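Veter Catusier 2 Gooseneck Kettle: Long-Term Review

Reviewed by Nyokabi Barasa

The Catusier 2 is a variable-temperature electric kettle with a gooseneck spout, sold mainly for pour-over coffee. Veter has kept the base and the controls from the first version and changed the spout, the handle and the temperature sensor. I bought mine at full price and have used it every day since October.

Specifications

Capacity to the max line is 0.9 liters. The heating element is rated at 1,200 watts. Temperature is set in single degrees from 104 to 212 Fahrenheit, or 40 to 100 Celsius, with a switch under the base to change units. Hold time is one hour. The body is brushed stainless steel, with no plastic in contact with the water except the gasket at the lid. The empty kettle weighs 1,854 grams with its base, and most of that is the base.

Heating and temperature control

A full kettle of cold tap water takes just under six minutes to reach a boil. That is slow next to a plain 1,500-watt kettle, and it will matter to anyone who also wants to fill a teapot or a pasta pot. For a single brew of 350 grams the wait is short enough that grinding the beans takes up most of it.

I checked the display against a probe thermometer held in the middle of the water. At a setting of 200 the water read 199 and stayed there through the hold period, dropping to 197 before the element came back on. At 175 there was an overshoot of four degrees on small fills, which settled after two minutes. The first version overshot by more and took longer to recover. Green tea drinkers should still wait after the beep if the kettle is less than half full.

Spout and flow

The old spout had a wide bore and was hard to hold at a slow rate. The new one narrows near the tip. With the kettle half full I can keep a steady stream of four grams per second on the scale without much attention, and a thin drip for the bloom is possible after some practice. Flow is less even when the kettle is filled to the max line. The first pour comes out in a surge if the handle is tipped quickly.

To compare spouts I poured into small paper cups on a scale, with the kettle at three fill levels, and did the same with a Giltetti Slim borrowed from Védís Blöndal. The Giltetti is the better pourer when full. Below half they are hard to tell apart, and the Catusier drips less from the tip after the stream is cut off. 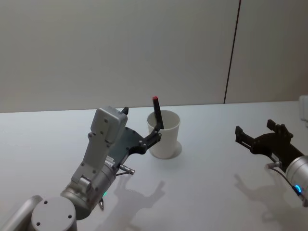 White paper cup on a white tabletop.

Handle and balance

The handle is now angled forward and has a flat rest for the thumb. It suits a medium or large hand. Védís found her knuckles close to the body when gripping low and moved her hand up, which puts more weight on the wrist. The handle stays cool through the hold period. The lid knob does not, and should be left alone for a while after a boil.

The lid fits tightly. It stays in place at any reasonable pouring angle, but pulling it off one-handed tends to lift the whole kettle from the base.

Controls and noise

There is one dial and one button. Turning the dial sets the temperature, pressing it starts the element, and the button turns hold on or off. The last setting is remembered, though not after the base is unplugged. The beep can be turned off by holding the button for five seconds while the kettle is lifted. The manual puts this on page 19, under cleaning.

Scale and cleaning

My water is hard. A gray film showed on the bottom after three weeks, and I now descale monthly with citric acid. The narrow bore at the tip does collect scale, and a pipe cleaner is needed to clear it. The lid opening is too small for my hand, so wiping the inside means a bottle brush.

Alternatives

The Giltetti Slim pours better at high fill and heats at the same speed, but its settings move in five-degree steps. The Mollel stovetop gooseneck costs much less and has a good spout. It has no thermometer, and its handle gets hot on a gas burner.

Verdict

Good temperature accuracy above 190 degrees, a much improved spout, slow to boil. Owners of the first version with a working sensor have little reason to replace it. For a first gooseneck kettle I would pick it over the Giltetti, mainly for the single-degree settings.

Rating: 4 out of 5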